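Bamboo steamers: is the cabbage leaf thing real, or just something people repeat?

posted by trodton_tess

I took over the dumpling counter at a small lunch place in Besham in October. Everyone tells me to line the baskets with cabbage or they'll "go bad." Fine, but I've read the same claim on 14 different sites and they all look copied from each other. I also keep hearing that you have to season new bamboo with oil, that you have to soak it overnight, and that you must never stack it. We stack ours every night. Does any of this matter, or can I rinse them and get on with my life?

dorkano_dave

Never use soap!!! My aunt had hers 29 years and never used soap once. Also always cabbage. Vinegar if it smells.

millrace

I'd like to know what the aunt was steaming. Anyway.

The lining matters for one reason: dough sticks to slats. Cabbage, parchment with holes punched in it, a cloth, take your pick. I've tried all three and the bamboo couldn't tell the difference. Oiling I don't believe in at all. I oiled half of a new set of 18 and left the rest alone, and the oiled ones went tacky and picked up a smell.

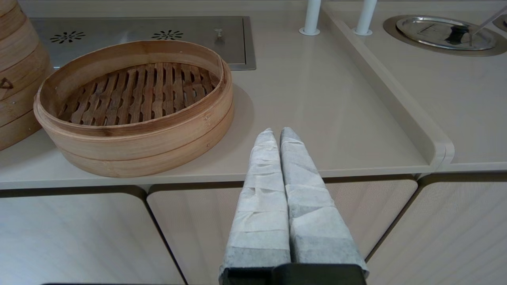

Drying is where baskets get ruined, if you ask me. People wipe the rim, which is the easy part, and forget the floor. Look at how narrow the slots are between those slats, and how dark it gets down in them. A towel isn't getting in there. I use a stiff brush along the slots, never across, and leave each basket on its side until morning. Then I stack. A tall pile of tiers at the end of the counter is fine by me as long as every one of them went into it dry. Stack them damp and the middle ones will grow fuzz, cabbage or no cabbage.

As for soaking overnight, ten minutes before first use has always done it for me. The Mollah brand leaflet says longer, but they also say to replace the baskets every year, and I can guess why.

trodton_tess

Thanks. I'm not sold on the brush but I'll try it on 16 of ours and leave the others as they are. Skipping the oil.

anon_cook

we just buy new ones when they go black

Related
Can you put a bamboo lid in the dishwasher?
Parchment rounds keep curling up
Dorkano rice pot boils over every time
Black spots on a cutting board, mold or stain?
Where to buy dumpling wrappers near Trodton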